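Small Whiteboards: The Questions I Get Most

I run the little stationery and school supply counter at Hillport, and whiteboards take up more of my inbox than pens, paper and planners put together. So I've put the answers in one place. If yours isn't covered, write to me and I'll add it!

Which size should I get for a desk?

Smaller than you think. People come in wanting something huge and then have nowhere to put their elbows. If it's for phone messages, shopping lists or spelling practice, a tabletop board you can lift with one hand is plenty. Save the big ones for the wall.

Flat or propped up?

Propped, if you can. I write on mine flat when I'm in a hurry and I always end up dragging my sleeve through the first line. With the board on a slant my wrist sits better and I get less glare from the ceiling light (my kitchen has a terrible one). Clips or little feet on the frame do the job, and so does a stack of books in a pinch.

It slides when I press on it. Help?

Put something with a bit of weight behind it, or stick rubber dots under the bottom edge. And lighten up on the marker! A fresh tip needs hardly any pressure. If you're leaning on it to get a line, the marker is on its way out.

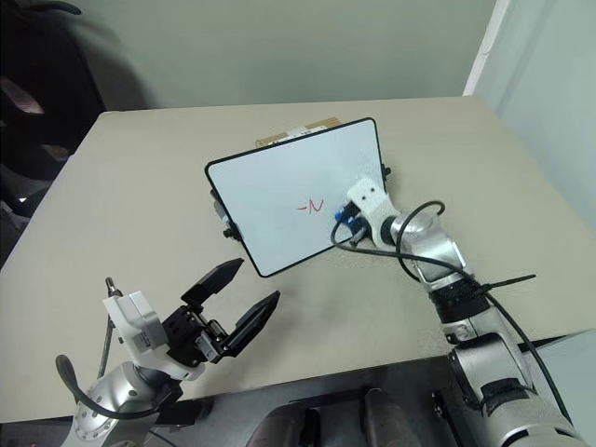
Baltasar Retamal wrote in to say that rubber dots never stuck to his table for longer than a month, and that a folded damp dishcloth under the board works better for him. I tried it and he's right, though I'd use a dry one on bare wood.

Do the colors matter?

More than the packaging lets on. Red is the one I get complaints about, mostly that it leaves a pink shadow if it sits over a long weekend. Black and blue have been easier for me. I keep red for short things – a dash, an initial, a check mark – and wipe it off the same evening.

How do I get old marker off?

Go over it with a fresh dry-erase marker and wipe right away. It sounds silly and it works nine times out of ten. For the tenth, a drop of rubbing alcohol on a soft cloth. Please skip the scouring pad, you'll scratch the surface and then every word you write will stay forever.

How should I store the markers?

Lying down, caps clicked all the way on. Standing them tip up in a mug is how I ruined a whole set in March.

Can I order by mail?

Yes, to Musurton and Flestine as well as here in town. Ask for item 146 if you want the small framed board, and tell me in the note if you'd like the stand clips with it. Begoña Segura packs the orders in the afternoon, so anything that comes in before 2 p.m. usually goes out the same day.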